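Loan recall clause

A loan recall clause is a term in a temporary transfer agreement in association football that allows the parent club to end the loan before its agreed date and take the player's registration back. The clause is also called a recall option or, in older contracts, a right of early return. It is distinct from a mutual termination, in which both clubs and the player agree to end the loan at the time the question arises, and from a break clause, which may be used by either club.

Background

Early loan agreements were usually short and carried no recall terms. A player moved for a month or two, and the parent club waited for the period to run out. As season-long loans became common, parent clubs faced the risk of being left without cover in a position for most of a year. Recall clauses were written to deal with that risk. They appeared first in loans of goalkeepers, a position in which a squad may carry only two or three players, and later spread to outfield loans.

Operation

A recall clause normally states three things: the window in which it may be used, the length of notice, and the payment due, if any. In most leagues the registration can move back only while a transfer window is open, so a clause that names no dates is in practice limited to the winter window. Some leagues make an exception for goalkeepers, who may be recalled at any point if the parent club has no other fit keeper of senior age.

Notice is given in writing by the parent club to the loan club, with a copy to the league. The player is told at the same time, although consent is generally not needed, as it was given when the loan was signed. Where the notice period runs past the close of the window, the notice is void unless the league's rules say otherwise. Clubs therefore tend to serve notice in the first days of the window.

A player who is recalled may be used by the parent club once the league has confirmed the registration. Limits on the number of clubs a player may appear for in one season still apply, and a recalled player who has already played for two clubs often cannot be loaned to a third. 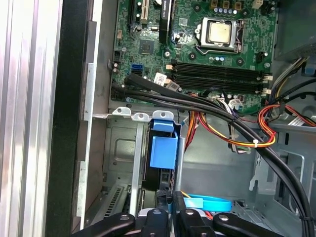

Registration of a recall is handled electronically in most professional leagues. Each club holds an account through which the loan agreement, the recall notice and proof of delivery are filed, and the time recorded by the league's system is the one that counts. Where notices were formerly sent by fax, the sending club had to keep the printed report as evidence. The equipment needed at the club's end is modest: an ordinary desktop tower, with its processor and four memory slots on a single motherboard, is the kind of machine found in many club offices. Rules on late filing are strict, and a fault in the club's own equipment is not usually accepted as grounds for an extension.

Payment

Three forms of payment are found. Under the first, the recall is free and the loan club simply stops paying its share of wages from the date of return. Under the second, the parent club refunds part of the loan fee, most often in proportion to the time left. Under the third, a fixed sum is due whatever the date. Some agreements link the sum to playing time – for example, no payment is owed if the player has started fewer than 50 percent of the loan club's league matches. Clauses of this last kind also serve as an incentive for the loan club to select the player.

Disputes

Disputes over recall clauses mostly concern late notice, the meaning of "fit" in goalkeeper clauses, and the counting of appearances. Cup matches and matches entered as a substitute are a frequent source of disagreement where the agreement does not define an appearance. A substitute who plays the second half, nominally 45 minutes, may be counted in full, in part or not at all, depending on the wording.

Most leagues send such cases to an internal panel. The player normally remains registered with the loan club until a decision is made but may be left out of the team by agreement.

See also

Buy option
Emergency loan
Squad registration
Transfer window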